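# The White Box on the Counter

*How a small studio in Kalen photographs and reviews the appliances most households stop noticing*

The countertop appliance occupies an odd place in the American kitchen. It is larger than a toaster and smaller than a range, it is expected to work every day, and it is usually bought in under an hour. Few owners can name the model they have. Fewer still have read the manual past the page on setting the clock.

The Doherty Household Review has published its appliance pages for readers in Kalen and the surrounding counties since its first season, when the whole operation fit in a rented storefront. The June issue is given over each year to small cooking appliances. Preparation begins in winter with a call for reader letters, and this year 382 were received. Most concerned cleaning. A considerable number concerned noise, and one ran to six pages on the subject of door handles.

Daithí Ó Gríofa has edited the section for the past several issues. He came to it from furniture, and he brought with him a habit of looking at an appliance first as an object that has to live in a room.

"A person will cook with it for twenty minutes a day and look at it for the other waking hours," he said. "We should be prepared to say something about both."

The look of the thing therefore receives its own column in the Review. For many years the white appliance was regarded as the economical choice, to be replaced by brushed metal as soon as the family budget allowed. That ranking has loosened. Readers furnishing smaller kitchens have returned to white, and manufacturers have answered with softer shapes, rounded edges and molded shells that owe more to the bathroom fixture than to the professional kitchen. A single line of color, often red or orange, is now a common means of keeping such a front from looking blank.

The rounded corner has practical consequences. It is easier to wipe than a squared one, and it is kinder to a hip or an elbow in a narrow galley. It also takes up room. An appliance with generous curves can lose usable space on top, where many households keep a bread box or a stack of plates, although the Review advises against storing anything there unless the manual permits it.

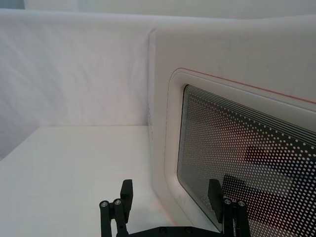
Photography for the section follows rules that have changed little. A plain cloth is hung behind the table and the table is left bare. Glossy white is difficult to light against a white ground, and the studio accepts a crease or a shadow in the fabric when it helps the edge of the shell to read. No bowls of lemons are used. Ó Gríofa has turned down several suggestions that a loaf of bread would help.

Doors receive particular attention. The dotted glass familiar from so many kitchens has a long history of complaint in the letters file, chiefly from cooks who wish to see their food and find themselves looking at a pattern and the reflection of the room. The section's testers record how well a cup of milk can be watched through the door from a standing position, with the kitchen light on and again with it off. They also record how the glass looks after a week of ordinary fingerprints.

Vents are another matter on which the Review is firm. They may be placed at the side, the rear or the top, and their position decides where the appliance can safely stand. Buyers are encouraged to find them before measuring the shelf. Of the letters received this year, a good many described a new purchase that fit its alcove perfectly and could not be used in it.

Cooking trials occupy the larger part of the work. The studio's kitchen is kept on the second floor, in rooms formerly used by Tevero, a maker of window blinds, and each appliance remains there for 2 weeks. Rice, frozen peas, a baked potato and a plate of leftovers are prepared on a fixed schedule. Results are entered in a ledger that at the close of last season held 3,428 lines.

The shortest entries tend to be the most useful. "Turntable jumps," reads one. Another notes that the door must be pushed shut with the flat of the hand, and a third, in Ó Gríofa's writing, says only "beeps too long."

Readers with a budget of $300 or less are served by a separate table at the back of the issue, arranged by outside width. Height and depth follow, along with the clearance required on each side and the length of the cord. The Drakico Home Library holds back issues for readers who wish to compare older models, and copies of individual tables may be requested at the front desk.

Letters for next year's section are accepted through the end of winter. Correspondents are asked to include the model number, commonly found inside the door or on the back.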